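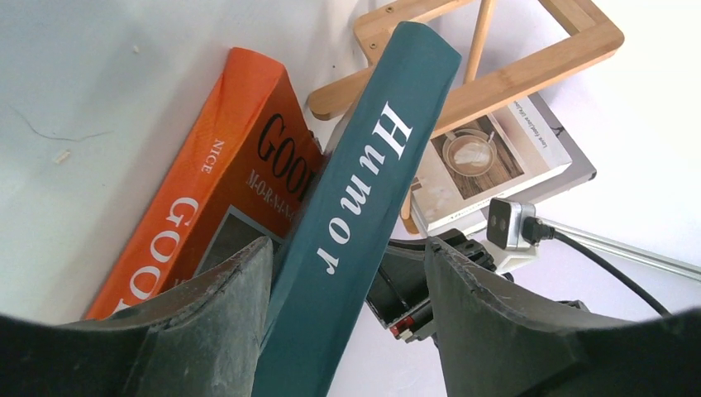

Humor and the orange one, which always end up leaning on each other.

Small wooden book rack on a table: what order do you use?

Forum: Home Library > Shelving and Storage
Started May 25, 2021
9 replies

dogearred wrote:
I have one of those light wood racks with two side frames, one bar up top and two bars close together at the bottom. It sits on a white table. The books for it are a mixed bag. There's a teal one with Humor down the spine, an orange-red one, a thick cream one, a couple of thinner pale ones, and a big white one with leaves on it that says THE SINGULARITY.

I want them standing up with the spines facing out. Do you start from one end or from the middle? Mine keep leaning.

lowershelf wrote:
Start from one end. Put the heaviest book against the side frame and work in from there. If you start in the middle you have nothing to push against.

Is it the Palma rack? That one has the same low double bar.

dogearred wrote:
No, it's a Lurklow. I bought it secondhand, so no instructions came with it.

lowershelf wrote:
Same idea. I have the Palma and the Lurklow is a bit deeper as far as I remember.

marginnotes wrote:
I disagree about heaviest first. I put thin books at the ends and thick ones in the middle. The thick ones stand up without help and the thin ones get squeezed against the frame. I've done it that way since October and nothing has fallen.

lowershelf wrote:
That works if the rack is full. His isn't going to be full with that many books. With a half full rack a thin paperback at the end just slides down between the bars.

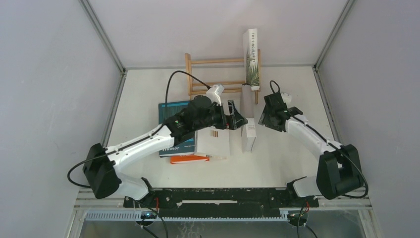 Re: thick book at the right end

dogearred wrote:
OK, thick one at the right end, spine forward. It's taller than the rack, so it sticks up over the top and covers part of the upright. Is that a problem? I can read the title fine from the front.

lowershelf wrote:
Not a problem. Tall books on an open rack always stick up. Put the next tallest beside it and go down in size toward the left.

marginnotes wrote:
By size is fine if you only care how it looks. I go by what I read most. Humor would be near the front for me, or wherever my hand goes first. I have roughly 400 books in the house and if I went by height I would never find anything.

quietstacks wrote:
You two are talking about different things. A library of 400 needs a system. A table rack needs to not fall over.

To the OP, try this:

Clear the rack completely.
Lay all the books flat on the table so you can see how thick they are.
Stand the thickest at the right end.
Add the rest one at a time and push each one to the right before you add another.
When you run out of books, put a bookend on the left.

The bookend matters more than the order. I use the plain Jundemero ones. Any metal one with a flat foot will do as long as the foot fits over the bottom bars.

marginnotes wrote:
Bookends on an open bar rack are useless. The foot has no flat surface to sit on. I tried it with a Promis bookend and it tipped every time I took a book out.

quietstacks wrote:
Then the foot was too short. It has to reach across both bottom bars. Mine does and it holds.

dogearred wrote:
I'll try it with all of them out first. I don't own a bookend yet so I may use something heavy from the kitchen.
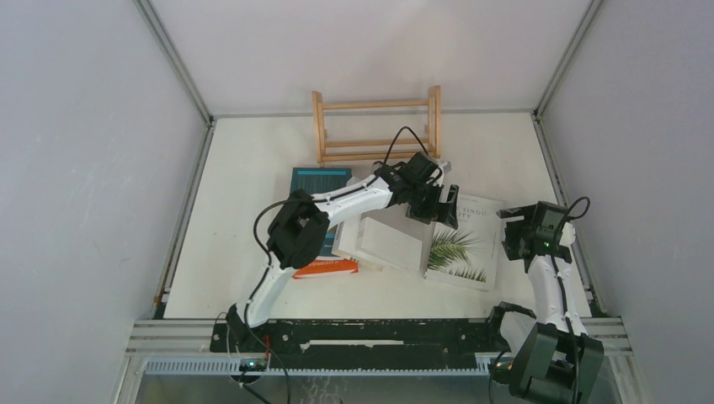
Rack cleared, books out in front.

dogearred wrote:
Laid out flat it's easier to compare them. The cream one is thicker than I thought. The teal one is a good size for the rack, so I might put it second and let the small white one go last.

One more question. The orange book has a jacket corner that looks a little frayed. Would you stand it next to something smooth, or does it not matter?

lowershelf wrote:
Doesn't matter if you aren't pulling it out every day. Lift it instead of dragging it by the top of the spine.

marginnotes wrote:
I would put it between two hardcovers. A rough corner catches on paperbacks. And I still say thin ones at the ends.

quietstacks wrote:
Between hardcovers, agreed. Cream, orange, teal would be all right. Measure the foot before you buy a bookend. The gap between the bars on these racks is not the same from one make to the next.

dogearred wrote:
Will do. I'm going with thickest at the right for now and I'll post again when I have the bookend.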